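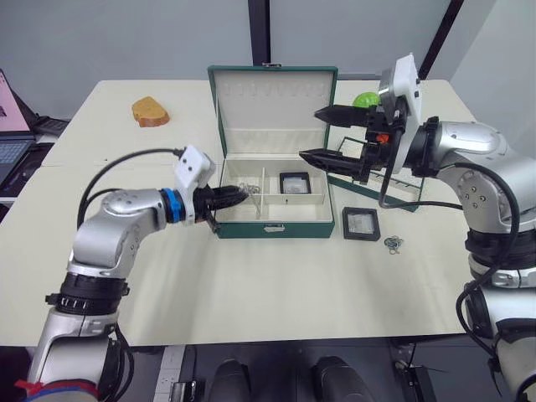 Checking the fingertips on the Lagman two-arm cell takes less than half an hour and should be done after every 100 runs, or sooner if the left gripper starts dropping things. Worn tips show up first on thin, slippery objects. A silver chain in one compartment of a jewelry box is a good test piece, with the two fingers pointed down into the compartment and the partitions close on either side. If the tips no longer meet evenly, the chain slides out between them.

What you need

A 2 mm hex key, a clean cloth, isopropyl alcohol, a strip of printer paper and a spare pair of tips. We use the Fimlow ones, part 86 in the Plitbridge parts drawer.

Before you start

Park both arms and switch off the motor power. Leave the controller running so you don't lose the saved positions. Keep your feet off the pedals while your hands are near the fingers.

Checking the tips

1. Wipe both fingers with alcohol and let them dry.
2. Close the gripper by hand until the tips touch. Look from the side for a gap.
3. Open it slightly, slip the paper in, close it again and pull. You should feel the same drag across the full width.
4. If one edge is loose, back off the two screws on that finger by half a turn, square up the tip and retighten.
5. If the surface is shiny or torn, replace both tips. Don't mix an old one with a new one.

Checking the cable

Move the arm slowly through its reach with the power off. The camera cable should hang in an open loop beside the elbow and never pull straight. If it does, give it more slack at the mount. The loop on ours was tied too short in March and we lost a connector.

Putting it back to work

Turn the motor power on and run the Zanley homing routine. Set the grip force to 18 and try the chain over a soft cloth. Go up in small steps if it slips, but stop at 140. Write the final setting in the log with your initials.

Wayne Doucette
Updated May 21, 2024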